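Part-time Snack Bar and Front Desk Assistant, Todance Studio, Rarkdale

Posted 7 November 2021

Todance is a dance school on Katona Street in Rarkdale. We teach ballet, tap, folk and ballroom to children and adults, and 331 students are signed up for the current term. We are looking for one person to work evenings at the front desk and run the snack bar beside it.

The job starts in December. Training is paid at the full rate and takes place over your first four shifts.

What you will do

Check students in as they arrive and mark them on the class list.
Answer the phone and reply to simple emails about class times and fees.
Sell drinks, packaged snacks, tights and hair supplies.
Restock the snack bar before the early class and again at the evening break.
Count the cash drawer at closing and write the total in the book.
Lock the street door after the last class.

The break between the early and late classes is the busiest part of the shift. Up to 58 people come through the lobby in a quarter of an hour, and many of them are children with exact change and not much time. You need to be able to serve quickly and stay polite while parents are asking you about something else.
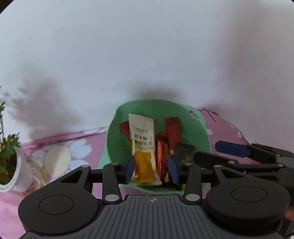

We do not cook or prepare food on site, so you do not need a food handler's card. You do need to check dates on stock and keep the allergen sheet up to date. Orders come from one supplier and are placed every other week. You will take over the ordering once you have settled in.

Class registration is done in Trulero, the booking program we use for everything except private lessons. Private lessons are still kept in a paper diary at the desk. If you have used any kind of booking software before, you will pick it up in a shift or two.

What we ask for

You must be 18 or older and able to work until 9 at night. Some experience with customers is required, paid or unpaid. You should be comfortable lifting a case of bottled water and standing for most of a shift. A background in dance is not needed. Hungarian is useful, as several of our folk dance families speak it at home, but it is not required.

Hours and pay

Four evenings a week, 16 hours in total. Pay is hourly and will be discussed at the interview. Staff may take one adult class per week free of charge. The studio closes for two weeks over the winter holidays and those weeks are unpaid.

How to apply

Send a resume and a short note saying which evenings you can work to Emese Szénási, studio manager, or leave them at the front desk, 92 Katona Street. Please include the names of two people we can call. Interviews will be held at the studio, and we will contact everyone who applies.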